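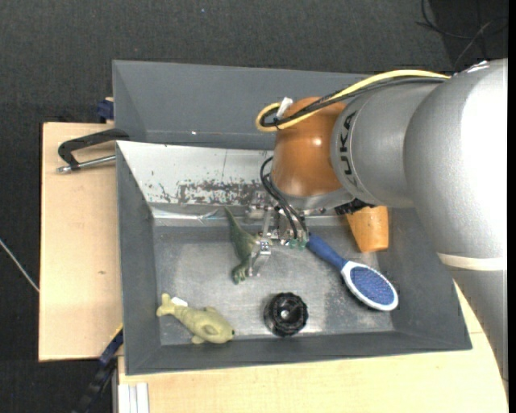

5. Sorting and Storing Small Toys in the Vitirard Bin

The Vitirard bin holds small toys and other loose household items up to the fill line. Set it on a firm, level surface before you put anything in it. A wooden surface is fine, and so is carpet if the pile is short. The walls slope toward the bottom, so small things such as the green toy dinosaur slide down to the middle and can be picked out without tipping the bin. Marks on the metal bottom are normal wear and do not affect use.

5.1 Before first use

1. Remove the packing film from the inside and outside of the bin.
2. Wipe the walls and bottom with a damp cloth. Dry them fully.
3. Check the upper edges for burrs. If you find one, do not use the bin. Contact Zepeda parts service and quote part number 591.
4. Place the bin with the tall back panel away from you.

Note: The back panel keeps toys from going over the far side when they are dropped in from the front. It is not a handle.

5.2 Filling the bin

1. Take batteries out of any toy that will be stored longer than 60 days.
2. Put heavy toys in first. Lower them by hand.
3. Add plastic figures and animals on top.
4. Stop at the fill line. The load limit is 400 ounces, spread evenly.

CAUTION: Do not let children climb into the bin or stand on the edge.

CAUTION: Keep soft vinyl toys apart from painted ones in warm rooms. The vinyl can stick to the paint and pull it off.

5.3 Taking toys out

1. Reach in from the front or from either side.
2. Lift one toy at a time. Long tails and legs catch on each other.
3. Return anything you do not need before you move the bin.

Note: To move a full bin, use the Gunerar base (sold separately). Do not drag the bin across a wooden surface. Grit under the bottom will scratch it.

5.4 Cleaning

1. Empty the bin completely.
2. Vacuum the corners with a narrow nozzle.
3. Wash with warm water and mild dish soap. Do not use steel wool.
4. Leave the bin open to the air until no moisture remains in the seams.

For divider inserts, see section 6, Plitiment Inserts.

Section revised September 19, 2022. Text: Ona Bite

Search this manual... Go
14 shares 2 comments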